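Skeltstead Homes Switch to Shared Heating Plant

Monday, July 15, 2019

Residents of the Folholm apartments in Skeltstead will get their heat and hot water from a single shared boiler room this winter, after the housing association signed off on the last stage of work.

The plant replaces individual gas water heaters, many of them fitted when the buildings went up. Lennox Court and the two blocks behind it are already connected. In all, 1,583 apartments will be on the new network when the remaining pipework is finished. 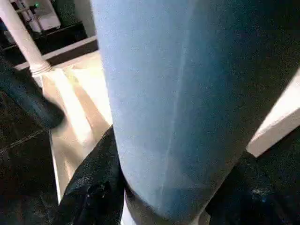 Light blue fabric, held in a gripper.

Work started in April with the trenches between the blocks. Contractor Werkano is laying pre-insulated pipe from the boiler room to each building, where a plate heat exchanger separates the network water from the water in the apartments. Existing radiators stay in place unless they are found to leak. Tenants keep their own room thermostats.

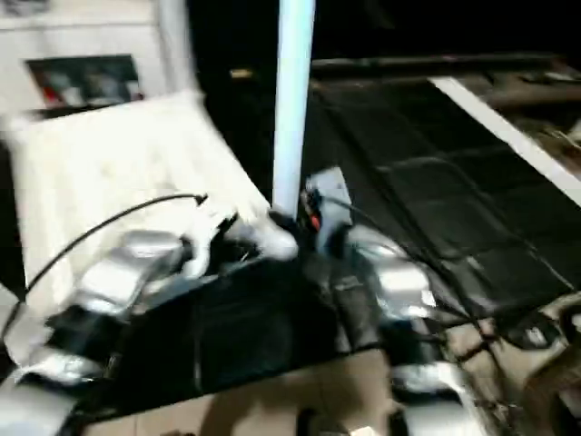
A creased white cloth, with a thin black cable across it.

Each apartment gets a heat meter, mounted in the hall closet next to the shutoff valve. Bills will be based on the meter reading plus a fixed monthly charge of $30. The charge covers servicing of the boilers, pumps and exchangers. The association has not yet set the unit price for heat and expects to publish it before the heating season.

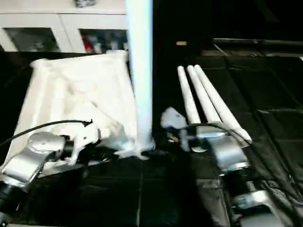
Installers need access to each apartment for one day. Hot water will be off from 8 a.m. until late afternoon, and tenants are asked to clear the space under the kitchen sink and in front of the hall closet. Appointment cards go out two weeks ahead. Anyone who can't be home on the day given can rebook by phone or leave a key at the Folholm office.

The old water heaters will be drained and taken away the same day at no cost to tenants. Gas stoves are not affected.

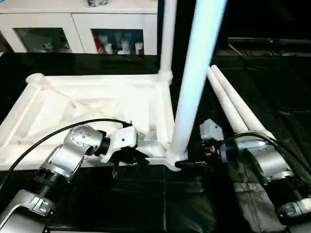
Parking along the east side of Lennox Court is down by 40 spaces while the trench there is open. The fire lane stays clear, and trash pickup has been moved to the north gate until the paving is put back.

A second phase would bring the network to 1,713 apartments by adding the row houses across the road. The association will decide on that after the first winter's fuel figures are in.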